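Notebook — flip-tile task, teleop demos
June, started 2:10 pm

Second afternoon on the guessing game. The task is still "knock down the tile I tell you to," which a four-year-old does with one thumb while looking at something else. I had the leader arm, Tsung-han had the keyboard and the opinions.

Wrist camera views from the Gondau arm:

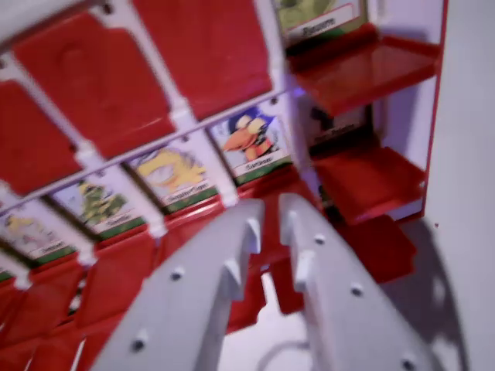
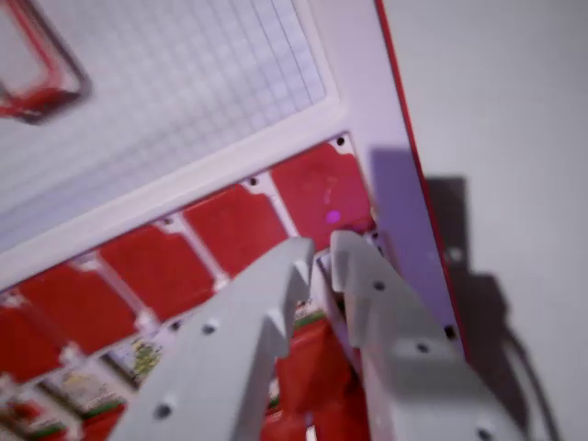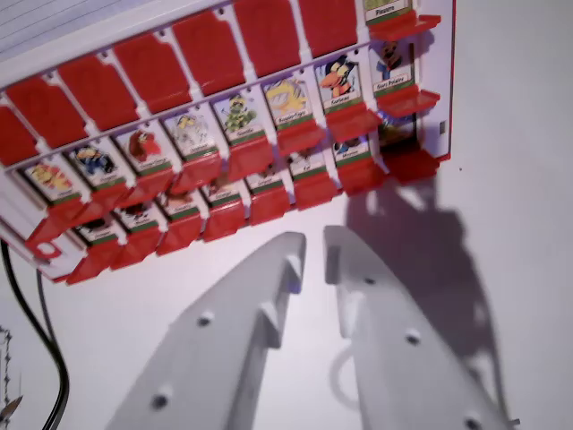 What we were trying

Approach from the front, fingers a little open, touch the top edge of one card frame with one fingertip, push back until the hinge lets go, retreat. Do not take the neighbor along. The neighbor is the whole problem. The rails leave very little room between cards and our fingertips were drawn by someone thinking about boxes.

Tried closed fingers first. Closed is stiffer and easier to aim, but from the wrist view I lose track of which tip is going to land. Open is worse on paper and better in my hands. Tsung-han Kwan wishes it noted that he drove closed all afternoon and had fewer double knocks. Noted.

Settings

Leader-to-follower scale at 2 to 1 for the last bit of the approach, full scale the rest of the time. The switch is on the foot pedal. I stepped on it by accident in the middle of a retreat and the arm left the board like it had heard the fire alarm. Moved the pedal to the left.

Wrist camera exposure is locked now. On auto it kept hunting whenever we came in close over the white plastic, and Predex stored every bit of the flicker as if we'd meant it.

Things that went wrong

The board slides. Push on a tile in the back row and the whole thing walks toward the wall. Put putty under the corners, which held until I leaned on it. Needs a real fixture. Grerari has those little toe clamps, ask before ordering.

Tile half down. It sits at a slant and then makes up its own mind, usually after I've ended the episode and marked it a success. New rule: count two full breaths before pressing stop. Yes, the waiting gets recorded. Trim it later.

The names on the cards are hopeless at wrist-camera distance. I can get one or two if I want to badly enough — one looks like "Pinguino" — and the rest is mush. So naming the target by its label is out unless we add the overhead camera. For now the target is given as row and position, typed in before each episode. Dull, works.

Shadows. The gripper throws a big one to the right with the lamp where it is. I got used to reading it as a depth cue, and that's a bad habit to teach anything. Avcı's old notes say to put a second lamp on the other side. Avcı's old notes say this about everything, but try it.

On the demos themselves

Looked back over a batch after coffee. Mine have a wiggle just before contact, every time. I did not know I had a wiggle. Tsung-han's are smooth and slow and then there's a sort of stab at the end. If we mix them the policy will presumably learn to wiggle and then stab.

Agreed on one style: stop short, line up, one straight push, straight back out. No corrections once the fingertip is touching. If it misses, it misses, mark it and move on. Keep the misses in their own folder, don't delete them (looking at myself here).

Also agreed to vary which tiles are already down at the start. Left to ourselves we both clear the top row first, like people eating corn.

Count

Log stands at 1,738 episodes including practice and junk. Nearly 4 hours at the controls today between us. My shoulder would like that on the record.

Next

Fixture for the board.
Second lamp.
Print narrower fingertips, keep the same screw pattern.
Trim script for the two-breath wait.
Rerun the replay check with the new scale setting before anyone trains on it.

Left the arm parked, brakes on, 6:25 pm. The leader arm's elbow joint is clicking again, T. to look.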